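Clorkwood Office Tidy: The Gallery

November 2, 2020

Quick page this, more to follow when I get a minute. We moved desks in April and the small stuff never got sorted, so it all had to come out of boxes: more than 100 bits and bobs, most of it without a home. Pens, chargers, mugs, a Costusix catalogue from goodness knows when. Keep pile, give away pile, bin.

The pictures are from the glass-walled end, by the blinds. Good light there, nice plain white table. Click for the bigger versions.

Flowers and desk bits

Flowers all staying. Artificial, so no watering, just a dust now and then. Pot with "Life" on it is going on the front desk, unless Multon want it for thier side. Fan: beige, handheld, light enough to chuck in a bag. Staying too, it gets stuffy up here by the Sun side windows. 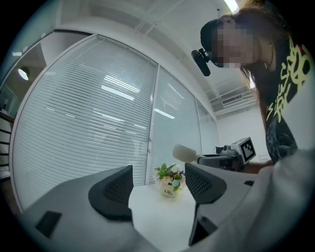
Little flowers in pink, blue and white, in the "Life" pot. White pot, white table, goes with everything.

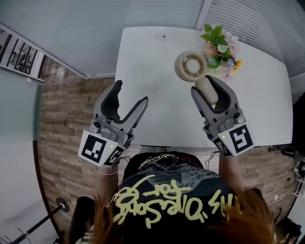
Beige fan lying face up, bunch of artificial flowers next to it. Like the bit of yellow in with the pink.

Still to do

Cable drawer. Has been "still to do" for 6 months, no excuses left.
Top shelf in the Multon room, 2 boxes not opened yet.
Labels for the give away pile, printer was out of ink agian.
If anything in the pile is yours, take it before it goes. Leave a note on the lid so we know its gone.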